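Leaving school at 14 to work, and the long way back

ENDDEN, 2 April 2024 - Ferenc Hegyi was 14 when his uncle found him a job at a brick plant outside Jorent. He had just finished eighth grade. He did not go back to school for 11 years.

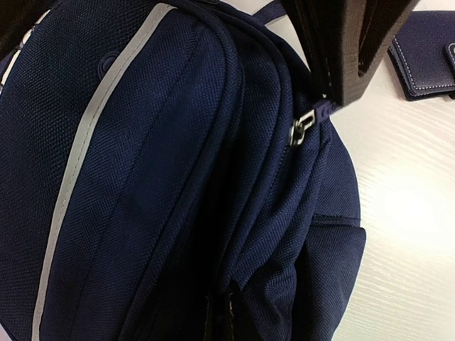
A navy blue backpack with a light gray reflective strip.

"My mother signed a paper saying I was 16," Hegyi says. "She didn't like it, but my father was sick and the rent was late. I don't blame her. I blame the man who looked at me and took the paper."

The job was stacking. A shift ran from five in the morning until the kiln was full, and the boys were paid by the pallet. Hegyi remembers four others his age. When inspectors came, he says, the foreman sent them to sit in a truck behind the drying sheds.

"The first time, I thought it was a break," he says. "I was happy about it."

At 15 he crushed two fingers on his left hand between a pallet and a wall. He was driven to the clinic in Gristo and told to say it had happened at home. He did.

The plant has since closed. Its last owner could not be reached for comment. Regional labor law sets the minimum age for heavy work at 18, but former workers say the rule was widely ignored in the valley at the time.

Hegyi is 31 now and works as an electrician. He went back to class at 25, at the Fülöp evening school, where he shared a bench with a woman in her fifties and a man just out of prison. Math was the worst of it. He failed the first exam and passed the second the following May.

In January he gave a statement to the regional labor office, one of 100 collected from people who worked in the brick trade as minors. The office has not said whether anyone will be charged.

Asked what he wants from the inquiry, he takes a while to answer.

"The pay book," he says. "They kept a book with our names in it - our real names, with the real ages. I saw it once on the desk. If somebody still has it, I want them to bring it in."

His father died the winter after the accident. His mother still lives in the same apartment, and they rarely talk about the plant. "She knows I'm speaking to you," he says. "She asked me to say that she was sorry. I told her I would."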